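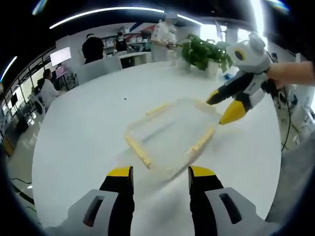 *The clear plastic tray on the big round table at Urkenero, with the shelves and workstations behind it.*

I stopped by the Urkenero workroom in March to see how the spring reset was going, and I ended up staying until well past lunch. The big news first: the round white table is staying! There had been talk of swapping it for two long benches from Ouazzani, and plenty of people (me included) were ready to put up a fight.

Pentti Heinonen, who looks after the room layout, told me the benches would have given everyone a bit more elbow room but left no good spot to set things down and sort through them together. "We measured it, we taped it out on the floor, and then everybody kept walking back to the round one," he said. So the benches are off the list, and the money goes into storage.

And storage is where it gets fun, at least if you're the kind of person who likes a labeled box. The old system was basically a pile. Small stuff got left wherever there was a flat surface, and the last full cleanup turned up 261 items that didn't belong to any shelf at all. Now the small things get collected in trays, the trays go to the table, and from there everything gets sorted and put away. Clear trays won out over the solid ones - you can see what's inside without picking anything up. The room has ordered 17 more from Skasum.

The new house rule is short. Trays come off the table at 4:30, the top gets a wipe, and whatever hasn't found a home goes on the "ask Pentti" shelf. He isn't thrilled about the name, but it's stuck.

Not everything is settled. The desks by the windows still need their own sorting round, and there's a friendly argument going over whether the shelves should be arranged by project or by size. I'm on team size. The folks working on Clultska want theirs kept together, and they've been pretty loud about it.

Oh, and the potted plant keeps its place on the table too. I asked. Over 30 people use the room, and not one of them wanted it moved.

The window desks are up next, starting at 9 in the morning once the new trays get here. Bring your own labels if you're picky about handwriting.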